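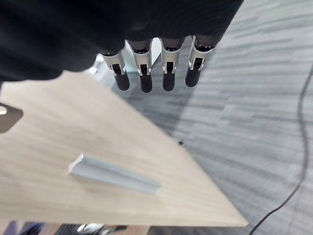
4. Setting up the wrist view and the reach planner

By now you should have Coltau installed and the arms homed (section 3, and if you skipped the homing, go back, I'll wait). This is the part where we get the wrist cameras talking to Gunport, which is the planner, and then teach it to fetch things out of a cupboard without thumping the doors. I've done this on three machines so far and it gets quicker each time, though the first one took me a whole Sunday and most of a packet of biscuits.

4.1 Wrist cameras

1. Open the Coltau panel and go to Views. You want both wrist views and the head view ticked. If one of them is greyed out, unplug that camera, count to five and plug it back in.

2. Set the exposure to fixed for the wrist views. Auto is fine for the head, but a wrist goes from bright wall to dark carpet in one swing and the auto setting chases it all the way.

3. Now the hand mask. The fingers are always in the wrist view, and so is whatever cover you've put on the hand, and the planner needs to be told that none of that is an obstacle. Press Record Mask, then open and close the hand slowly, five times, over a plain bit of table.

4. Check the mask by turning on the overlay. Fingers, thumb and cover should all go green. Bits of table showing green are no good, so record it again, slower.

Note: if you use a fabric cover, record the mask with it on. Cloth shifts about, so I set Mask Padding to 14 and leave it there. The default is a lot tighter and you'll get the arm stopping dead in mid-air because it's spotted its own sleeve!

5. Swing the wrist by hand from table to floor and watch the Blur score. Anything over 200 and the planner throws the view away and waits for the next one. That's what you want it to do. Please don't raise the limit to make it go faster (I did, it was a mess).

4.2 Telling the planner about the cupboard

The planner thinks in boxes. It doesn't know a door from a wall unless you say so, and an open door is the worst sort of thing for it: thin, at an odd angle, and right where the elbow wants to go.

1. Open the doors as wide as they'll be when the job runs. Not wider.

2. In Gunport choose Add Space, then Capture from Head. Keep the arms well back while it captures or they'll be baked into the map.

3. Draw a keep-out box round each door. Include the hinges. Do the top panel as well if yours lifts.

4. Mark the shelf as a surface and anything that lives on it as Fixed. The boxes on ours are Fixed, the folder we move in and out is Held.

5. Set the Held item's size. Measure it, don't guess. A folder gripped by one edge hangs down at whatever angle it likes, so I give it a bit extra at the bottom corner.

6. Run the reach at quarter speed with your hand on the stop button.
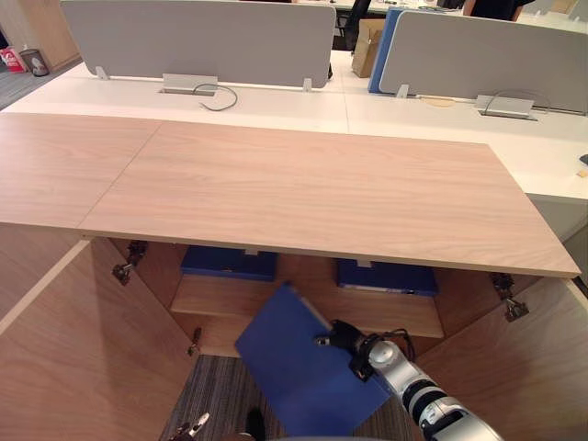
Sunita Achterberg told me I should put the keep-out boxes in before step 2 and save a capture, and she may well be right, as her maps come out cleaner than mine. Her other tip is to turn on Swept Volume, so the planner checks the whole path of the folder and skips nothing between the start and end points. It's slower to plan. Ours went up to 230 milliseconds a plan, which I can live with.

Caution: Held items stay Held until you release them in the software. If you pull the folder out of the gripper yourself, the planner still believes it's there and will take some very strange routes home. Press Clear Held every time.

7. Once it's run clean at quarter speed a few times, go to half. I've never bothered with full speed inside a cupboard.

4.3 Floor and cables

Striped carpet is a nuisance. The depth guess from the wrist view gets muddled by long straight lines and now and then decides the floor is a step. Turn on Flat Floor under Surfaces and it'll stop arguing.

Cables are harder, being thin enough that the planner often misses them altogether.

1. Point the wrist at the floor beside the table and hold it still.

2. Look at the obstacle overlay. Big things standing on the floor should each get a box. If two of them have been merged into one lump, that's fine for planning.

3. Trace any cable by hand with the Line tool and give it a No Touch tag.

4. Save the space. Coltau keeps the last 2,000 views alongside it, so do this on a disk with room. 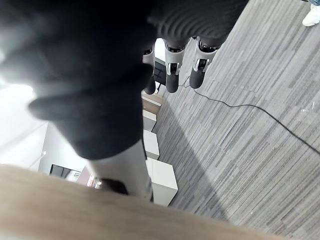

4.4 If it won't plan

"No path found" straight away: nearly always a keep-out box overlapping the hand's starting place. Back the arm off and try again.

"No path found" after a long think: the gap is too small once padding is added. Open the doors a bit more and recapture.

Arm stops halfway and sulks: look at the Blur score, then the mask, in that order.

Next is section 5, saving a job and running it on a timer.

Last updated: July

Comments (3)

Pekevton
Flat Floor fixed two weeks of misery for me, thank you. Does it need turning on again after an update?

Lindqvist
@Pekevton mine did. It also forgot the Line tool tags, so save a copy of the space first.

T. in the shed
Mask Padding of 14 was too much with bare fingers, I lost small parts off the table completely. Went down to 6 and all good.

Related
Section 3: Homing the arms
Section 5: Saving and timing a job
Moving from the old Gunport map files
Choosing a stop button you can reach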